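## 4. Preparing the Wheelset Press for Service

This section applies to Tomar wheelset presses installed at the Kellham depot and at outstations that receive wheelsets from it. It replaces the set-up sheet issued in January. Staff must hold a current press authorization before starting any step below.

### 4.1 Before power is applied

1. Confirm that the track stops at both ends of the press bay are raised and locked.
2. Check that the isolator is in the OFF position and that your personal padlock is fitted.
3. Inspect the ram face and the backing plate. Remove grease, swarf and old marking paint with a lint-free cloth.
4. Check the oil level at the sight glass with the ram fully retracted. Top up with the grade shown on the reservoir plate.
5. Walk the hydraulic lines from the pump to the cylinder. Report any weeping joint to the shift supervisor and do not proceed.

> **Caution:** Do not tighten a hydraulic fitting while the system holds pressure. Open the bleed valve and wait until the gauge reads zero.

### 4.2 Loading the axle

1. Remove your padlock, switch on at the isolator and select SETUP on the Diva control panel.
2. Lower the axle onto the cradles using the overhead hoist. The sling must sit inboard of both wheel seats.
3. Enter the axle number from the job card. The panel will reject a number that has already been closed out.
4. Center the axle with the handwheel until both position lamps are steady.
5. Apply mounting lubricant to the wheel seat and the bore.

**Note:** Wheels and axles must be left in the same building for at least 40 minutes before they are measured. Parts brought in from the yard in winter may need longer.

### 4.3 Recording the pressing

1. Connect the chart recorder and enter form number 736 in the document field.
2. Set the chart speed to 30.
3. Run one dry stroke with no wheel fitted. The trace should be flat from end to end.
4. Return the ram, fit the wheel and select PRESS.
5. Print the chart. Both the operator and the inspector must sign it.

> **Caution:** If the trace drops suddenly during a stroke, press STOP and leave the wheel where it is. Do not attempt a second stroke. The inspector will decide whether the wheel is to be withdrawn.

Signed charts are scanned into Clikby at the end of each shift. The paper originals are kept at the depot in boxes of 200 and may not be removed without a transfer slip.

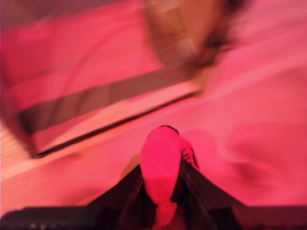
### 4.4 Shutting down

1. Retract the ram fully and select STANDBY.
2. Switch off at the isolator and refit your padlock.
3. Open the bleed valve and confirm zero pressure.
4. Lower the track stops only when the bay is clear and the shunter has been informed.
5. Enter the closing time in the press log.

Section issued 22/02/2020. Queries should be sent to the Kellham wheel shop office.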